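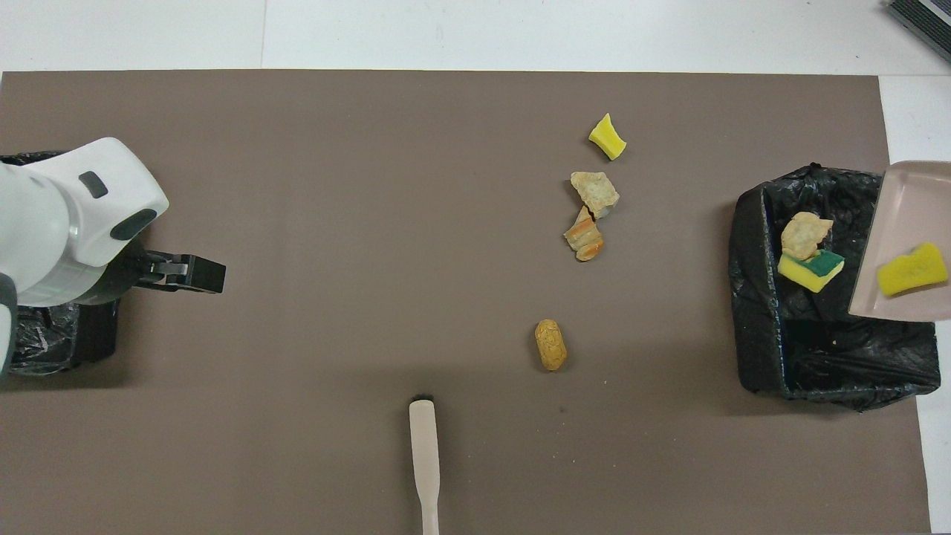
Bread, sponge and the mystery peanut, Saturday afternoon.

Saturday, February 19, 2022

Long one today. I got to the club room before it was properly warm and kept my coat on for the first hour, which made me clumsy with the cables. Sorting practice again! We have two weeks left before the Clavbridge meet and the sorting round is still our worst one by a mile.

The task sounds so easy when you read it off the sheet. There's a messy table, you pick up the trash, you put it in the bin, you leave the rest alone. Then you try it with bits of sponge and torn-up bread and you find out how much your own fingers have been doing for you all your life. The two bread pieces were the worst today. They were lying so close they were nearly touching, and our program kept treating them as one big piece and aiming for the gap in between. I must have moved them apart and back together a hundred times. The yellow sponge right above them didn't help either, because now and then it got lumped in too and we had one gigantic imaginary snack.

We did 16 runs before lunch and 13 after. I wrote them all in the green notebook (mine, not the club one — the club one has glue in it). Six of the afternoon ones were clean from start to finish, and three of those came in a row, and I did a little dance by the window. Then I changed the closing speed because I got greedy, and that was the end of the streak. Lesson for next week: change ONE thing, write it down, then change the next thing. I have written this in here before. In September, I think, when we were still on the Llewellyn kit and everything was blocks.

I kind of miss blocks. Blocks hold still and they don't leave crumbs. But the rules say mixed soft items and at least one odd shape, so I put down a brown lumpy thing that I've been calling the peanut. I would say it looks like a peanut if you're in a good mood and a little potato if you're not. The wrist has to turn quite far to take it across the narrow middle, and I want to try coming in from the side on Monday.

Other stuff. The long ride home on the Kustmont bus took forever, and I spent it redoing the timing sheet on my knee. If we skip the pause over the bin we save around 3 seconds a piece, and I can't remember why we put the pause in. Need to ask before I take it out!

Also we still don't have a team name and the form is due. Kuvamby got the most votes, and I like how it sounds even though it doesn't mean a thing. I voted for it twice, once on paper and once out loud.

Shoulders hurt from leaning over the table. Need to bring more bread, the cheap kind, and a snack that's for me — I was hungry all afternoon with food right in front of me. Going to bed.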